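기획 | 자동화·안전

손끝의 규범: 협동 로봇 그리퍼 운용 기준은 어디까지 왔는가

10월호 / 편집부

산업용 로봇의 안전을 논할 때 오랫동안 중심에 놓인 것은 팔이었다. 팔의 도달 범위, 정지 거리, 관절 속도, 울타리의 높이와 같은 항목이 점검표의 앞부분을 차지했고, 팔 끝에 달린 그리퍼는 대개 마지막 장의 부속 항목으로 처리되었다. 그러나 현장에서 로봇이 물건과 실제로 만나는 부위는 그리퍼이며, 사람의 손과 가장 가까운 거리에서 움직이는 부위 또한 그리퍼이다. 최근 여러 사업장이 그리퍼 운용에 관한 내부 기준을 별도 문서로 떼어 내기 시작한 것은 이러한 사정을 반영한다.

본지는 이번 호에서 경량 플라스틱 용기와 생활용품을 취급하는 사업장을 중심으로, 그리퍼 운용 기준이 어떻게 작성되고 지켜지는지를 살펴보았다. 취재 대상은 물류 자동화 기업 덴덱(Dendeck), 부품 공급사 파망스(Pamance), 그리고 두 회사가 공동으로 운영하는 우드몬트(Udmont) 시험동이다. 이들이 함께 만든 운용 지침은 사내에서 '지랄도(Giraldo) 지침'으로 불린다. 지침의 초안이 작성된 회의실의 이름을 그대로 옮긴 것이라고 한다. 이하에서는 원어 표기인 Giraldo 지침으로 적는다.

기준이 필요한 까닭

덴덱이 그리퍼 기준을 독립 문서로 만들기로 한 계기는 중대한 사고가 아니었다. 시험동의 작업 기록을 정리하던 중, 같은 품목을 같은 장비로 다루면서도 교대조마다 파지력 설정이 다르다는 사실이 확인된 것이다. 어느 조는 공급사의 초기값을 그대로 사용하였고, 어느 조는 낙하를 줄이기 위해 값을 높였으며, 변경 이력은 남아 있지 않았다. 당시 검토한 작업 기록은 모두 1,116건이었다. 이 가운데 설정값을 기재한 기록은 일부에 그쳤고, 기재 방식도 통일되어 있지 않았다.

파지력이 높아지면 낙하는 줄어들 수 있으나 용기의 변형과 표면 손상이 늘어난다. 끼임이 발생하였을 때 작업자가 받는 힘도 커진다. 개별 작업자의 판단이 틀렸다고 볼 수는 없었다. 각 조는 저마다 맡은 품목에서 생긴 문제에 합리적으로 대응하고 있었다. 문제는 그 판단이 다음 조로 전달되지 않았다는 데 있었다.

Giraldo 지침의 구성

지침은 본문 19개 조항과 부속 서식으로 이루어져 있다. 조항은 작업 전 확인, 파지와 이송, 이상 시 조치, 기록과 보존의 4개 장으로 나뉜다. 분량은 많지 않다. 작성에 참여한 부서들은 현장에서 펼쳐 볼 수 있는 길이를 우선 조건으로 정하였고, 장비 설명서에 이미 있는 내용은 옮겨 적지 않기로 하였다.

첫째 장인 작업 전 확인은 핑거의 상태를 다룬다. 작업자는 교대 시작 시 전원을 차단한 상태에서 핑거의 접촉면과 끝단을 눈으로 확인하고, 체결부가 풀리지 않았는지 점검한다. 마모나 변색이 있으면 정도와 위치를 적는다. 판단이 어려운 경우에는 교체 여부를 스스로 결정하지 않고 정비 담당에게 넘긴다. 지침은 마모의 허용 한계를 하나의 수치로 못 박지 않았다. 핑거의 재질과 형상에 따라 한계가 다르므로, 공급사가 품목별로 제시하는 한계표를 따르도록 하였다.

둘째 장은 파지와 이송에 관한 것이다. 용기의 가장자리와 손잡이처럼 형상이 바뀌는 부위를 잡을 때에는 시험 파지를 먼저 실시한다. 시험 파지는 물체를 작업면에서 낮게 들어 올린 뒤 정지시켜 미끄러짐과 기울어짐을 확인하는 절차이다. 확인이 끝나기 전에는 이송 속도로 전환하지 않는다. 반투명 소재는 배경과의 대비가 약하여 시각 센서가 윤곽을 잘못 읽을 수 있으므로, 새 품목을 등록할 때 조명 조건을 달리한 시험을 거치도록 별도로 규정하였다.

셋째 장은 이상이 발생하였을 때의 조치이다. 물체가 기울거나 핑거 사이에 끼인 경우 작업자는 먼저 장비를 정지시키고, 정지 상태가 유지되는지 확인한 뒤 접근한다. 정지 후 30초가 지나기 전에는 핑거 사이에 손을 넣지 않는다. 이 대기 시간은 우드몬트 시험동의 장비에 맞추어 정한 내부 값이며, 다른 장비에 그대로 적용할 수 있는 값이 아니라는 점이 조항에 명시되어 있다. 손으로 물체를 당겨 빼내는 행위는 금지되고, 해제는 수동 개방 기능을 통해서만 이루어진다.

넷째 장은 기록이다. 설정값을 변경한 사람은 변경 전후의 값과 사유, 대상 품목을 같은 양식에 적는다. 기록은 교대 인계 때 다음 조가 읽고 서명한다. 서명이 없는 변경은 무효로 보며, 장비는 직전에 승인된 값으로 되돌린다.

현장에서의 적용

지침이 배포된 뒤 가장 많은 질의가 들어온 부분은 시험 파지였다. 처리량이 많은 시간대에는 정지 확인이 작업을 지연시킨다는 의견이 있었다. 이에 덴덱은 모든 파지에 같은 절차를 적용하던 초기 방식을 고쳐, 교대 후 첫 파지와 품목 변경 후 첫 파지, 설정 변경 후 첫 파지로 대상을 한정하였다. 다만 표면에 물기나 이물이 의심되는 용기는 횟수와 관계없이 시험 파지를 거친다. 물기는 마찰을 바꾸고, 같은 파지력으로도 결과가 달라질 수 있다는 것이 시험동의 설명이다.

손목부 점검도 논의의 대상이 되었다. 핑거는 눈에 잘 띄어 점검이 비교적 충실하였으나, 손목 하부의 통기구와 돌출 부품은 점검에서 빠지는 일이 잦았다. 현행 서식은 핑거와 손목부를 서로 다른 칸으로 나누고, 한쪽만 작성된 서식은 접수하지 않는다. 물체의 윗변과 손목부 사이의 간격 역시 점검 항목에 들어갔다. 깊이 잡을수록 파지는 안정되지만, 물체의 가장자리가 기구부에 닿을 가능성이 커진다. 지침은 접촉 여부를 육안으로 판별하기 어려운 자세를 '확인 필요' 상태로 분류하고, 정지 후 옆에서 다시 살피도록 한다.

파망스는 공급사의 관점에서 다른 과제를 제기하였다. 사용자가 현장에서 핑거를 가공하거나 덧댐재를 붙이는 경우, 공급사가 제시한 한계표는 더 이상 유효하지 않다. 지침은 이러한 개조를 전면 금지하지는 않는다. 개조한 핑거에는 식별 표시를 하고, 원래의 한계표를 적용하지 않으며, 시험동의 재평가를 받은 뒤에만 사용하도록 하였다. 재평가를 기다리는 핑거는 승인품과 분리하여 보관한다.

교육 방식도 조정되었다. 초기에는 조항을 순서대로 설명하는 강의가 중심이었으나, 현재는 실제 파지 상태를 놓고 작업자가 해당 조항을 찾아 적용하는 실습이 대부분을 차지한다. 매주 수요일 오전 시험동에서 열리며, 신규 인원과 정비 인원이 함께 참여한다. 실습에서는 핑거의 끝단, 물체와 핑거가 맞닿은 면, 손목부와 물체 윗변의 간격을 차례로 살핀다. 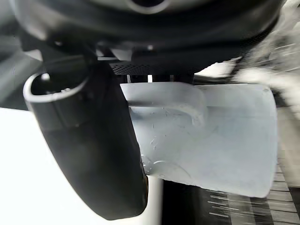
끝단의 마모와 반투명 물체의 취급

그리퍼로 반투명 플라스틱 물체를 붙잡은 위 장면에는 지침의 여러 조항이 한꺼번에 걸려 있다. 검은 핑거의 뭉툭한 끝 가장자리는 갈색빛을 띠며 닳은 듯 보이는데, 지침에 따르면 이러한 상태는 위치와 정도를 적어 정비 담당에게 넘길 사항이다. 손목 아래의 작은 은색 핀들은 물체 윗변에 닿았거나 바로 위에 있는 것으로 보인다. 어느 쪽인지 분명하지 않으므로 '확인 필요'로 분류된다. 물체 표면의 잔흠집과 물방울 자국은 표면 상태 칸에 기재한다.

시험동은 흠집의 원인을 기록 단계에서 추정하지 않도록 지도하고 있다. 흠집이 파지 과정에서 생겼는지, 그 이전부터 있었는지는 한 시점의 관찰만으로 판별할 수 없다. 작업자는 보이는 상태만을 적고, 원인은 전후 기록을 대조하여 정비 부서가 판단한다. 관찰과 판단을 나누는 이 원칙은 지침 전체에서 가장 짧은 조항이지만, 인계 기록의 품질에 미치는 영향은 크다고 관계 부서는 보고 있다.

남은 과제

Giraldo 지침은 두 회사의 내부 문서이며, 외부 인증이나 법정 기준을 대신하지 않는다. 적용 범위도 경량 용기와 생활용품에 한정된다. 유리나 금속 용기, 내용물이 담긴 용기는 아직 대상이 아니며, 특히 액체가 담긴 용기는 이송 중 무게중심이 변하므로 별도의 시험 체계가 요구된다.

설정값의 자동 기록도 검토되고 있다. 장비가 변경 이력을 스스로 저장하면 누락은 줄어들 것이나, 변경 사유까지 자동으로 남길 수는 없다. 덴덱은 수치는 장비가, 사유는 작업자가 기록하는 병행 방식을 시험하고 있으며, 서명 절차는 당분간 유지한다는 입장이다.

협력 업체에 지침을 공개할 것인지에 대해서는 두 회사의 의견이 아직 모이지 않았다. 파망스는 공통 서식부터 공개하자는 쪽이고, 덴덱은 장비별 대기 시간과 한계표가 함께 정리된 뒤에 공개하는 방안을 선호한다. 대기 시간만 떼어 내어 다른 장비에 옮겨 쓰는 일을 우려하기 때문이다. 양사는 다음 개정에서 서식의 공개 범위를 먼저 정하기로 하였다.

기사 문의: 편집부 | 무단 전재 및 재배포 금지 | 맨 위로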